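Bench check, two-hand setup at the glass table
Fladulham hands vs. our old Pillai grippers
December 14, 2025

1. Floor and walkway. OK. Hazard tape is down and I can still read the line from the door. I do want that orange cable tidied up before anybody walks through with a coffee (me, mostly).

2. Arm cables. Needs work! There's too much slack on the black ones, and I'd like them clipped closer to the joints before we go past 30 percent speed.

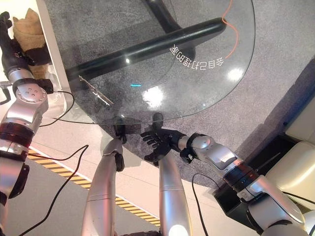
3. E-stop. OK, pressed it twice from the chair and twice from the far side. The Zandbridge controller came back cleanly each time, and I'm still kind of in love with it.

4. Table edge clearance. Watch this one. Coming up from below, the fingers pass really close to the glass, so raise the start pose first.
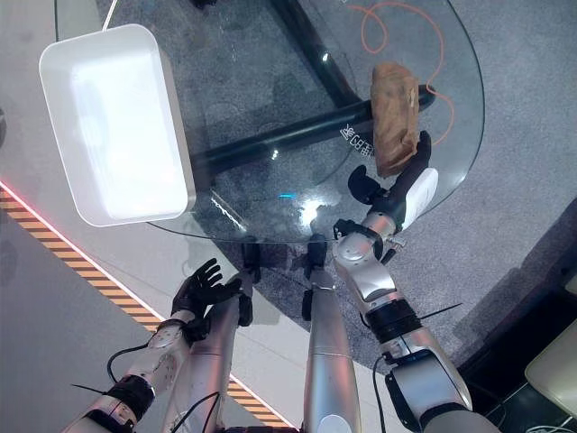
Reading time: 1 min

5. Soft items. Fladulham gets my vote so far. Paper bags are a pain with the Pillai pair (they pinch, the paper tears), and having fingers that wrap around is just so much nicer.

6. Glare. Not OK. Ceiling lights bounce off the glass and I don't trust the depth readings there. Try a matte mat.

7. Log sheet. 155 grasps entered, 99 still to tag. Next check after the clips go on.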